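Potero Marine Charter - Frequently Asked Questions

Answers for owners, contractors and survey clients who want to charter one of our workboats. If your question is not covered, the charter desk can be reached through the contact page.

What vessels do you have?

We run two multipurpose workboats, the Flornon and the Dresport. The Flornon is the larger of the two and does most of the towing and anchor handling. The Dresport is shallow-draft and is used for survey, diver support and cable work close to shore.

Is the crew included in the day rate?

Yes. The day rate covers the master, mate, engineer and deckhands needed for normal operation. If the job runs around the clock, a second crew has to be put on board and is charged separately. We do not offer bareboat charter on either vessel.

What is not included?

Fuel, lubricants, port dues, pilotage, agency fees and fresh water are for the charterer's account. Fuel on board is measured at delivery and again at redelivery, and the difference is settled on the final invoice. 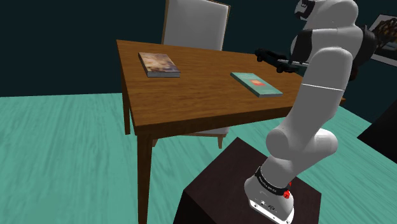 Meals for the crew are included. Meals and bunks for client personnel are charged per person per day, and the rate is listed in the quotation.

What is the shortest charter you will accept?

Three days, plus mobilization. For harbor jobs near our home berth we sometimes take a single day if the boat is free. Please call the desk for those and do not use the online form.

How far ahead should I book?

For work between May and September, we ask for 30 days' notice. Outside those months a week is often enough. December is usually taken up with maintenance, and only one boat will be on hire.

How is mobilization charged?

As a lump sum, based on the distance from the vessel's last port. If the next job happens to be in the same area, we split the cost between the two clients. Demobilization works the same way.

Can you tow a loaded barge?

The Flornon can, up to the limit given in her towing certificate. We need the barge dimensions, draft, cargo plan and insurance papers before we quote. A towage approval from a marine warranty surveyor is required for any tow longer than 80 nautical miles - this is our own rule and applies even where your insurer does not ask for it.

Do you supply anchors and wire?

We carry our own working gear, including 200 meters of spare tow wire on the Flornon. Anchors for spread mooring are rented in through Mikkelsen, our equipment supplier, and billed at cost plus a handling fee. You may bring your own as long as the certificates are current.

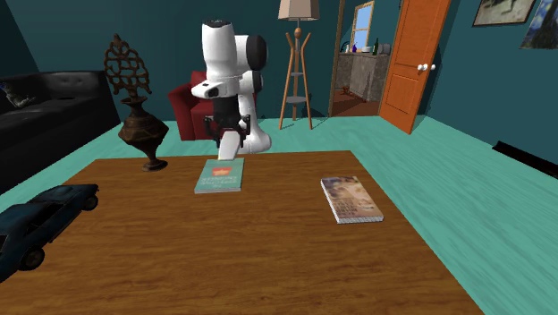
Charter FAQ - Page 2 of 3

What happens if the weather stops the work?

The vessel stays on hire at the standby rate. The master decides whether it is safe to work, and that decision is final. Weather time is entered in the daily log and sent to your representative for signature each evening.

What if the vessel breaks down?

She goes off hire from the time of the breakdown until she is ready to work again. You get 11 hours of maintenance allowance per month, which can be carried forward once. Hours beyond that are off hire.

Can we put our own equipment on deck?

Yes, within the deck load limits. Send drawings and weights with your inquiry. Sea fastening is welded by our crew or by a yard we have approved, and removal and deck repair at the end of the job are for your account.

Do client personnel need certificates?

Everyone who sails needs a valid sea survival certificate and a medical. Visitors who come aboard only while the boat is alongside need neither, but they must sign in at the gangway and wear a helmet and safety shoes on deck.

When does hire start and end?

At the times written on the delivery and redelivery certificates. Part days are charged pro rata by the hour.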